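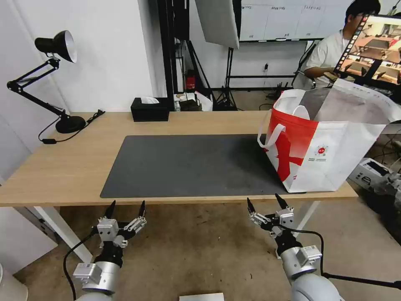
Packing a bag looks like a small job, and for this reason many people never learn to do it well. In this unit we treat it as a skill with its own order of work, the same as folding or ironing. The first step is to prepare the place. A table is better than the floor or the bed, and the middle of it should be free before the bag comes. On our table the lamp stands at the left side and the bag at the right end of the dark gray mat, so the mat between them stays open for laying things out. Bring the lamp head down toward the work, as it is there, and look where the cord goes. A cord that crosses the tabletop should not pass under the things you are going to lift.

Unit 4. Packing a soft bag
Home and Storage Skills, Flerness Evening School
Handout version 2025-05-11

1. Kinds of bag

For this course we divide bags into soft, half-stiff and stiff. A soft bag has no shape of its own and takes the shape of what is inside. A half-stiff bag keeps its corners when it is open, but the walls will bend if you press them. A stiff bag is in practice a box with handles. The large boxy tote belongs to the wider group of shopping bags which we use in all exercises until Unit 6. Please bring one of your own to the next lesson, and check the handles at home before you bring it.

2. Laying out

Put everything on the mat before anything goes in the bag. Students often want to skip this, especially the ones who pack fast at the supermarket, but on the mat you see the full amount and you can still change your mind. Make groups in this way:

Heavy and hard: jars, cans, books.
Heavy and soft: flour, rice, wet towels in a closed bag.
Light and hard: boxes, plastic containers.
Light and soft: bread, knitwear, paper goods.

If one thing fits in two groups, put it with the heavier one. A bottle with liquid always counts as heavy, also when it is half empty.

3. Filling

Heavy and hard things go to the bottom and close to the middle. Light and hard things stand along the walls – they help the bag to keep its form. Soft things close the gaps. Leave a free space of two fingers under the upper edge, or the handles will not meet over the top.

Let the handles hang outside while you fill. A handle that falls inside gets buried, and then you must take out half of the things to find it.

4. Lifting test

Hold both handles in one hand and lift the bag a little, straight up. If it leans to one side, put it down and move one heavy thing only, then lift again. Do not pull the bag over the edge of the table by one handle.

Exercise A (in pairs, around 14 minutes)
Pack the Sikora set from the cupboard. Your partner does not help, only writes down the order.

Exercise B (at home)
Pack the same things 2 times in different order and write which one was easier to carry. Half a page is enough.

Reading: Staditz booklet, page 90, the table with weights.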